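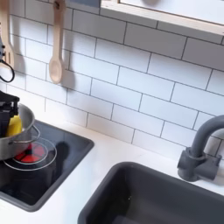 Cleaning grout behind a stove, the quick way

Doing this between dinner and bedtime, so short version. White subway tile, dark grout. People think dark grout doesn't get dirty. It does, you just see it as a greasy haze insted of a stain.

What you need

Baking soda. Dish soap. Old toothbrush, or the Pornik grout brush if you have one (stiffer, better in the corners). Two microfiber cloths. Spray bottle. Warm water.

No bleach on dark grout. Mine went patchy at the old place and never came back.

Before you start

Stove off. Fully off, and wait for it to cool. On a glass top check the light and then check again. Glowing burner plus a wet rag is a bad evening.

Take down whatever hangs on the tile. Wooden spoons, spatulas, all of it. They catch more grease than the wall does. Wash by hand, dry standing up, never soak them. Wipe the hooks too while they're bare.

Pots off the stove and out of the way.

Steps

1. Dry wipe first. Gets the dust off so it doesn't turn to mud.

2. Spray bottle: 100 ml dish soap to 900 ml warm water is way too much, I tried it, rinsed forever. One good squirt per bottle is plenty.

3. Spray the tile, top down. Leave it 9 minutes. I set the oven timer.

4. Wipe the tile faces with cloth one. Glossy tile comes clean right away, don't scrub it.

5. Paste for the grout. Three spoons baking soda, one spoon water. Should sit on the brush and not drip.

6. Brush along the line, not across. Long lines first, then the short upright ones. With a staggered pattern those don't line up, so go row by row or you'll miss half.

7. Rinse with plain water. Then rinse again. White film when it dries = baking soda left behind, just wipe one more time.

8. Dry with cloth two. Buff a bit.

The counter seam

Where the wall meets the counter. Worst spot in the kitchen. Toothbrush on its side, hardly any water. If the seam is cracked, stop and fix that first, water gets in behind.

Same for the rim around the cooktop. Damp cloth over a fingernail, go around once.

How often

Tile behind the burners, every Wednesday here, quick wipe only. Grout paste twice a year. I do May and then whenever I rember.

Sealing the grout is a seperate job, will write it up when I get to it.

Valdis Butkienė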